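20 Feb 2022

Destilado del lote Faltico, segunda pasada. Cargué 40 litros y tiré cabezas un poco antes que en diciembre, que aquello olía a quitaesmalte (¡qué horror!). El corazón salió a 43 después de rebajar, muy de pera - me gusta más que el Dunstan.

Pendiente:

- Preguntar a Arnaldo Coelho por la barrica de Jallow.

- Lavar mangueras y volver a pesar la malta.

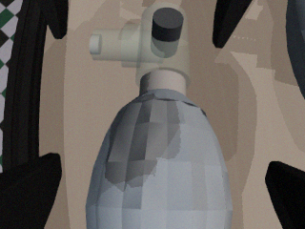

- Etiquetar la muestra 923 y guardarla a oscuras.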